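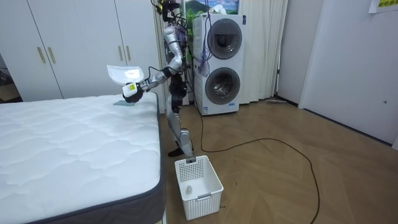
At the foot corner of the mattress.

Bedroom humidity, second round

Posted 21 Oct 2021

In May I wrote up the first round of readings from the bedroom and got two emails pointing out the same mistake: the logger was on the windowsill. A sensor on a windowsill measures the windowsill. The glass cools the air next to it, relative humidity goes up, and the graph shows a damp room that may not exist. Ayane Kaneko was the more polite of the two correspondents, and she also sent me her own wiring notes, which I have used below.

The setup now is two Forosel loggers. One is on an interior wall at pillow height, away from the door. The other is under the bed, on the floor, against the outside wall. Both sample every 30 seconds and write an average to the card every eight minutes. I left the averaging interval at the factory setting so the files stay a sensible size.

Before placing them I ran the salt test on both. Put damp table salt in a bottle cap, seal it in a jar with the sensor, leave it overnight at a steady temperature, and the air inside settles near 75 percent. The wall unit read a little high and the floor unit a little low. I entered the offsets in the spreadsheet and left the devices alone. If you correct in the device and later reset it, you no longer know which files were corrected.

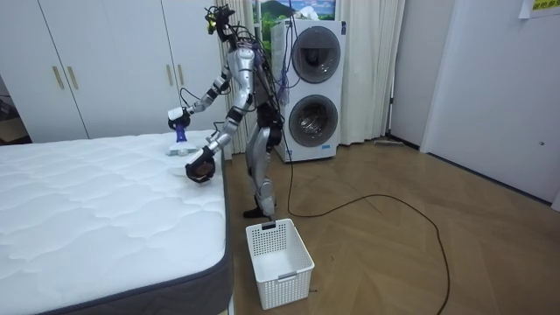
The other variable is air exchange. With the door closed and the window shut, two sleeping people add moisture all night and the wall reading climbs steadily until somebody gets up. Opening the door to the hallway flattens most of that climb. Opening the window does more in cold weather, when the outside air holds very little water, and close to nothing on a mild rainy night. This is the point where relative humidity misleads people. Outdoor air at 90 percent in winter can dry a heated room, and you will only see that if you convert to absolute humidity or dew point. I convert everything to dew point now. The formula fits in one spreadsheet cell and the coefficients are in any HVAC handbook.

Results so far, in no special order.

The wall logger stays under 60 percent on every night the door was open. With the door closed it crosses that line before morning on most nights.

The floor logger is consistently higher than the wall logger, mainly due to temperature. The dew points at the two locations track each other closely. The water content is nearly the same in both places and the floor corner is simply colder. A dehumidifier would treat the symptom. Getting that corner warmer, or moving air through it, is the better fix.

Storage boxes under the bed make it worse. I pulled them out for a stretch and the corner warmed up enough to see on the graph. The boxes are now in the closet, where they are annoying in a different way.

I borrowed a small Steleck dehumidifier from Isamu Sugiyama for comparison. It works. It is also too loud to sleep next to, and it puts its waste heat into the room, so in warm weather you trade one kind of discomfort for another. Run in the afternoon with the door closed, it lowers the starting point, but by morning the difference between those nights and the rest is small. I gave it back. 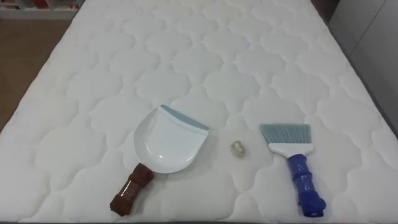 On bedding, I have less data than opinions. Making the bed as soon as you get up traps the night's moisture under the cover. I taped a spare probe to the lower sheet and compared mornings with the covers pulled back against mornings with the bed made at once. The uncovered bed came down to room level well before lunch. The made bed was still above it in the afternoon. The probe was uncalibrated, so I trust the direction and would not quote the values.

A slatted base helps for the same reason the empty floor does. If you have a solid platform, stand the mattress on its side for a few hours now and then.

Itsuki Chiba asked whether the loggers drift. They do. I will repeat the salt test after 120 days and post both offsets next to the old ones. The raw files are available by email, with the spreadsheet, and the column headings are explained on the second tab.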